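3.2 Zubereitungszeit als Kaufargument: Befunde aus der Haushaltsbefragung

Die Auswertung der 428 Fragebögen (Rücklauf September, Eingabe Bouzid und Zerouali) zeigt zunächst wenig Überraschendes. Wer unter der Woche allein isst, kocht kürzer. Wer für Kinder kocht, kocht länger, aber seltener frisch als angegeben – die Kochtagebücher widersprechen den Selbstauskünften an mehreren Stellen deutlich. Dazu ausführlicher Abschnitt 3.4.

Interessanter ist der Umgang mit Zeitangaben auf der Verpackung. In der Vorstudie (Bensaid und Bouazza) wurde noch angenommen, dass Minutenangaben vor allem als Gebrauchsanweisung gelesen werden. Das lässt sich so nicht halten. Die meisten Befragten lesen die Angabe im Laden, vor dem Regal, und danach nicht mehr. Zu Hause wird nach Gefühl gekocht. Eine Teilnehmerin aus der Gruppe der Berufspendler: »Fünf Minuten heißt für mich: geht heute noch.« Ähnlich mehrere andere, Wortlaut im Anhang B.

Unterschieden werden im Folgenden drei Typen. Typ A, reine Garzeit (»8 Min. kochen«). Typ B, Gesamtzeit inklusive Vorbereitung, selten und meist klein gedruckt. Typ C, das Zeitversprechen: Minutenzahl plus Wertung, also schnell, leicht, mühelos. Typ C steht typischerweise groß, oft als Überschrift, und sagt nicht, was mitgezählt wird. Auftauen? Wasser aufsetzen? Abwasch sicher nicht. Das Material von Grotetti und Mahrous enthält Typ A und C nebeneinander auf derselben Packung, mit verschiedenen Zahlen, was in den Interviews kaum jemandem aufgefallen ist.

Typ C ist keine deutsche Besonderheit. Im Vergleichskorpus, das Salma Fawzy betreut, findet er sich auch auf Packungen mit chinesischer Beschriftung, etwa in der Formel »5分钟轻松搞定« (sinngemäß: in fünf Minuten locker erledigt; Abb. 4). Die Konstruktion ist nahezu dieselbe wie im Deutschen, Zahl zuerst, dann die Entlastung. Ob gemeinsame Vorbilder in der Werbesprache vorliegen oder paralelle Entwicklung, kann hier nicht geklärt werden.
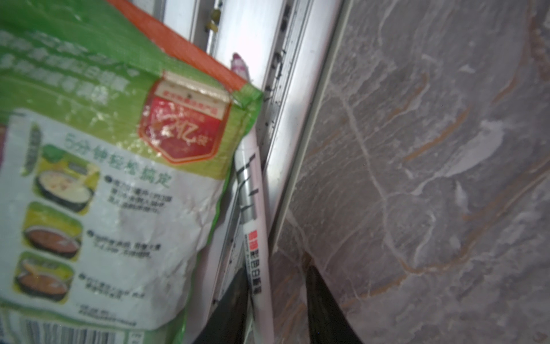
Abb. 4. Zeitversprechen vom Typ C, grün gesetzt auf weißem Packungsgrund.

Für die Kaufentscheidung selbst ist der Preis weiterhin stärker. Im Wahlversuch mit den Attrappen der Testmarke Grememico griffen 80 Personen trotz Zeitangabe zur billigeren Packung ohne Angabe. Bei gleichem Preis dreht sich das Bild, allerdings nur abends. Mittags kein Effekt. Erklärung offen – möglicherweise Müdigkeit, möglicherweise schlicht die andere Zusammensetzung der Abendgruppe, das wurde bei der Planung leider nicht getrennt erfasst.

Einschränkend: Rezeptkenntnis wurde nur grob abgefragt (drei Stufen), und und die Angaben zum Haushaltseinkommen sind lückenhaft. Eine Nacherhebung ist beantragt.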